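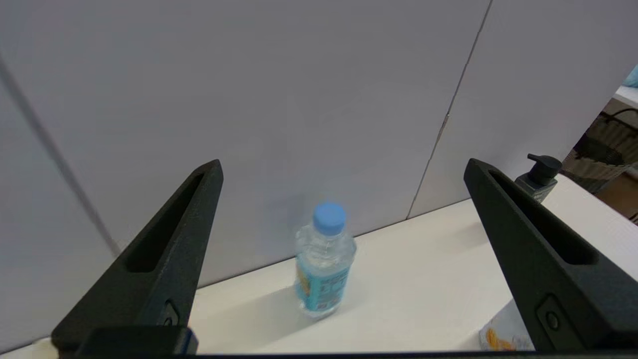
納車前点検チェックリスト(中古車・店頭在庫用)
Tsuchiya 整備工場
点検日:2022年12月8日
点検者:Ramil Umali 確認者:Kolbrún Mogensen
車両:ハッチバック、5速MT、FF

記号:○良好 △要観察 ×要整備 -該当なし

1 エンジンルーム
エンジンオイル量 ○
オイル汚れ △ 前回交換から2,000km。納車時に交換する。
冷却水量 ○ リザーブタンクの上限と下限の中間。
ブレーキ液 × 変色あり。全量交換のこと。
ファンベルト △ 端に細かいひび。鳴きなし。
バッテリー端子 ○ 5月に交換済み。記録簿に記載あり。
エアクリーナー ○

2 足回り・タイヤ
タイヤ銘柄 4本とも Derkari、16インチ
溝の深さ 前 △ 後 ○
前は左の内側が減っている。トーの測定を先にすること。ローテーションはその後。
空気圧 ○ 指定値に調整。スペアも確認。
ホイールナット締付 ○ トルクレンチ使用。
ショックアブソーバー 右後 × オイルにじみ。部品は Stinico に発注、未着。
ドライブシャフトブーツ ○
タイロッドエンド ○ ガタなし。

3 ブレーキ
前パッド残量 △ 残り少なめ。次の車検まではもたない見込み。お客様に説明する。
後シュー ○
ローター段付き 軽度。研磨は不要と判断。
パーキングブレーキ × 引きしろが大きい。2ノッチ詰めて再確認、○に変更。

4 灯火・電装
ヘッドライト ○ 光軸は調整済み。
ナンバー灯 × 片側切れ。その場で球を交換。
ホーン、ワイパー ○ ゴムは新品に交換。
エアコン ○ 吹き出し口の切り替えがやや重い。

5 車内・下回り
シートベルト ○ 後席中央の巻き取りが遅い。清掃で改善。
フロアマット 運転席側の固定フックが欠品。取り付けるまで試乗に出さない。
マフラー吊りゴム ○
下回りの錆 △ 表面のみ。防錆塗装は希望があれば見積もり。

6 試運転
直進性 △ わずかに左へ流れる。前輪の偏摩耗と合わせて見る。
変速 ○ 2速に入りにくいことがある。温まると症状なし。
異音 右後から段差で小さな音。ショック交換後に再度走行。

確認者コメント
ブレーキ液とショックが済むまで引き渡し不可。Stinico の納期は Jayson Catacutan が電話で確認し、この用紙の裏に書いておくこと。アライメントの測定値は印刷して綴じる。前回の車両では綴じ忘れがあった。(Mogensen)

再点検欄
ブレーキ液 未
右後ショック 未
アライメント 未
フロアマット固定フック 済(Umali)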